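February, notebook, wallpaper adhesives, continued

Korkum data sheet claims full bond at 21 hours on sealed board. I don't believe it. Sedum said much the same last year and we all remember the seams. Starting over with my own numbers. 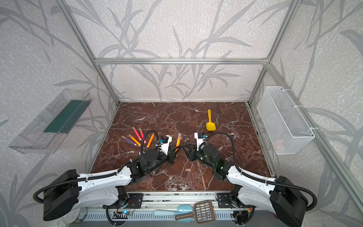
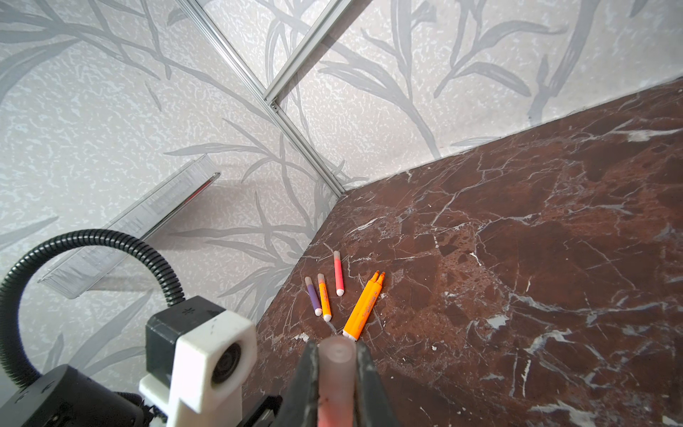 Gray leaf-and-stem paper over brown marble, both views. Walls meet at an aluminum strip.

Test strips: 13 per paste, on offcuts of the same sealed board, room at 45 percent humidity. Peel by hand first, then with the spring scale. Hand peel is a poor test and I only keep it so the old pages can be compared.

Korkum at 21 hours: edges lift with a fingernail. Middle holds. "Full bond" must mean something else in their office.
Kumus at 21 hours: better, but it stained the paper on the pale samples. Could be my brush. Repeat with a new one.
Sedum: not run, tub had skinned over.

Glória Frade thinks the sealer is the problem and the paste is fine. Maybe. She had one good result on bare board and I'd want more than one. Asked her for the strips, she had thrown them out.

Carrilho primer is supposed to fix all this. The leaflet shows a bar chart with no units. Bought the small can anyway.

Next: bare board against sealed board, same paste, same brush. Read at 21 and again at 75 hours. No wiping down the edges before the second reading, I did that last time and spoiled the set.

Scale reads low when hung from the left hook. Use the right one.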